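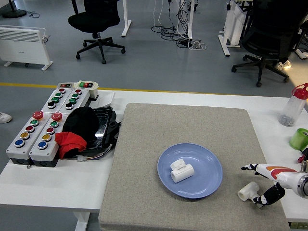
Do I need any experience of plumbing or electrical work to apply?
Previous experience isn't needed, and several of the people who have been happiest at our benches came from shops, school kitchens and, in one case, a lifetime of mending clocks. We will show you everything you need in your first few weeks.

Bench Assistant, Fittings and Controls
Ademwood, Havlow workshop
Part time, 28 hours a week, permanent after a trial period of 3 months

Ademwood is a small firm and we have been in Havlow long enough for people to give directions by us. We put together the Pluvanine, a rainwater system for allotments, schools and larger gardens, and we look after the ones already out in the world, which come back to us now and then for a new button or a fresh set of pipework. Our sister workshop in Dalen does the tanks and the heavy end of things. Havlow does the small parts, and it is the small parts we would like your help with.

We are looking for someone to join the fittings and controls bench. It is indoor, mostly seated work at a white table with a felt mat on it, and it suits a person who likes having the same few things in front of them and getting to know them properly. If you are somebody who straightens the cutlery drawer while the kettle boils, please do keep reading!

What the work is like

A good part of the day is fittings. These are the white plastic pipe pieces that join one run of the system to another, and the T-shaped ones are what you will handle most. Each order has its own set, and you will be taking pieces from stock, looking them over, and setting them out ready to be bagged. We use plain round plates to keep one set apart from the next. They came from the canteen years ago and have proved better than any of the trays we bought since, so the plates have stayed. You will check the open ends for burrs and cracks, see that the short branch is true to the long run, and put aside anything you aren't happy with. We would much sooner you put aside too many than too few. There is a shelf for the doubtful ones and we go through it together over a cup of tea.

The rest is controls. The push-button boxes live on the left-hand side of the table, and the bigger ones have a large red mushroom-shaped emergency button at the top with green, red, yellow and blue buttons below it. The smaller boxes stand behind. Each button has to go down cleanly and come back up cleanly, the emergency buttons have to latch and release as they should, and the result goes on a card that travels with the box. You won't be wiring anything. That is done by our electrician, and your card tells her where to look.

You would also be:
- bagging and labelling finished sets for the Pluvanine orders
- keeping the mat brushed and the table clear at the end of your shift
- counting stock with us at the end of March, when we do the whole store from top to bottom (at the last count we had 800 fittings more than the book said, and we are still talking about it)
- answering the odd telephone call from Dalen, usually somebody asking whether their delivery has left

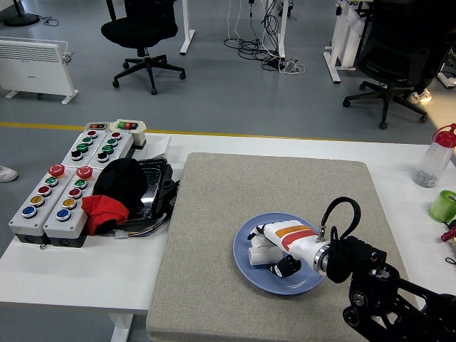

White fittings on the blue plate, with the push-button boxes to the left.

Who we hope to hear from

Steady hands and a fair amount of patience will take you a long way. You need to be able to read an order sheet, write clearly on a card, and tell red, green, yellow and blue apart with confidence, with glasses or without. If colours are a difficulty for you but the rest sounds like you, ring us anyway, as there is bench work on the pipe side that doesn't depend on them.

We would like someone who is willing to say when a thing looks wrong, even on a busy afternoon and even if the person at the next bench has already passed it. We are a talkative lot for the most part, though there is a quiet end of the room for those who prefer it, and you are welcome to wear headphones there for the fittings work. We ask for no headphones while testing controls, when part of the job is listening to the click.

The chairs adjust and so does one of the tables. The workshop is on the ground floor with level access from the yard. If you would find it easier to work standing, or to swap between the two, tell us and we will set the bench up for you before you start.

Hours and the rest of it

The 28 hours can be arranged as mornings or spread through the week with an early finish. The doors open at 7.30 in the morning and we like everyone to be on their way by 4.30 in the afternoon. School holidays can be worked around if we know in good time. There is paid holiday, a pension, a decent allowance for work shoes, and a hot lunch once a week cooked by whoever has lost the draw. I would not promise you the quality of the lunch, particularly on my turn.

The number 122 bus stops on the far side of the road from our gate. There is room for bicycles under cover and a little parking in the yard, though the van for Dalen needs the space by the roller door.

How to apply

Please send us a letter or an email, a page is plenty, telling us a bit about yourself and any work you have done with your hands, paid or otherwise. Knitting counts, so do model railways, so does keeping an old washing machine going. A CV is welcome if you have one ready, and you needn't write one specially.

Everyone we shortlist will be invited to spend an hour at the bench with us. You will sort and check a few sets of fittings, try the buttons on a box or two and fill in the cards as you go. It is meant to let you find out whether you like the work as much as to let us see you do it, and we pay for the hour and your fares whatever happens afterwards.

Letters should be marked for Torbjørn Haugen, workshop manager, Ademwood, Havlow. If you would rather have a chat first, telephone the workshop and ask for me – after two in the afternoon is best, once the Dalen van has gone. We read applications as they arrive and will reply to every one.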